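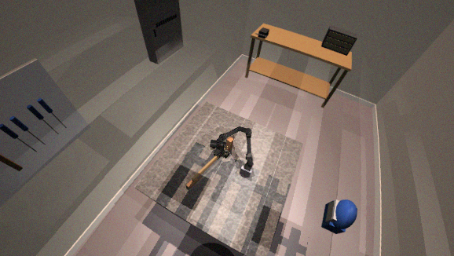
5/12/26

It has been seven months since the arm went in at the Orkstead shop, and a few people have asked me what it's like, so I'm writing it down before I forget how it used to be.

I do bench work at Hatoldale. We rebuild small pumps and valve actuators for water plants and dairies. A unit comes in dirty, gets stripped, cleaned, checked, fitted with new seals and put back together. Before last October every step was done by a person at a bench with a tray of tools. I did that for 19 years, most of it standing.

The company bought one robot arm. It is leased through an outfit called Serrano, and the software is Urkosix. I mention the names only because people in the trade ask. I don't have an opinion on whether they are the best ones. The other shops I know of use something else and complain about the same amount.

What the arm does is smaller than I expected. It moves parts from the wash tray to the inspection spot, turns them over, and sets them down in order for whoever is doing seals. It can drive the cover screws on two of our models. It does not strip units, because every unit that comes in is stuck in its own way, and it does not do the final fit. Those are still hands.

The biggest change for us was before it ever moved a real part. Every new job gets built on the computer first. The room, the table, the tools and the arm all get modeled, and the job is run there over and over until it stops bumping into things. I figured that would be done by somebody far away, and at first it was. Then it came out that the people far away didn't know a seal seat from a snap ring, and two of us from the bench were asked to sit in. I said yes mainly because my knees were bad that week.

So now I spend part of the day at a desk looking at a gray work surface on a screen. I say where a person would stand, which way the handle of a tool should point, and how far the wrist can come down before it would scratch a face that has to stay smooth. Then I watch it run. When it goes wrong I write what went wrong in a box, in plain words, and the programmer changes something and we go again. For the first cover job we did 158 runs before anyone was willing to try it on the shop floor. The second one took fewer.

I didn't think of this as work at first. I would come home not tired in the legs and feel like I had skipped something. My back is better. My eyes are worse, and I had to get glasses for the screen, which the company paid half of.

Pay is the part people really want to know. Bench rate stayed the same. Desk hours were paid at bench rate until February, then went up by a dollar and a quarter. Nobody was let go. One man retired and was not replaced, and I think that will keep happening. I would guess that in five years there will be fewer of us and we'll be doing more models. I don't know how I feel about that yet. The younger ones are learning the desk side faster than I am, but they have had their hands in fewer units, and it shows when they set up a job. They will let the arm lift a part by a place that any of us would know not to grab.

We talked about that at the last shop meeting. What was agreed is that nobody does desk hours until they have rebuilt 200 units by hand. I think the number was picked out of the air but I voted for it.

Some smaller things that changed. The floor is quieter in the mornings. Trays have to be put back in the same place every time, and there is tape down so you can tell. We used to leave tools wherever we finished with them and that had to stop, and I'll admit the bench is nicer for it. We don't talk as much, since one person is often at the desk and the others are spread out. Lunch is at a fixed time now, which I like.

Since October the shop has shipped 1,614 rebuilt units. That is more than the same stretch a year earlier, but we also picked up a new dairy customer over the winter, so I would not give the arm all the credit.

Next up is a job with a larger actuator body that I think is too heavy for the arm. I've said so twice. They want to run it on the computer anyway and see, and I'm down for the desk on that one starting next week.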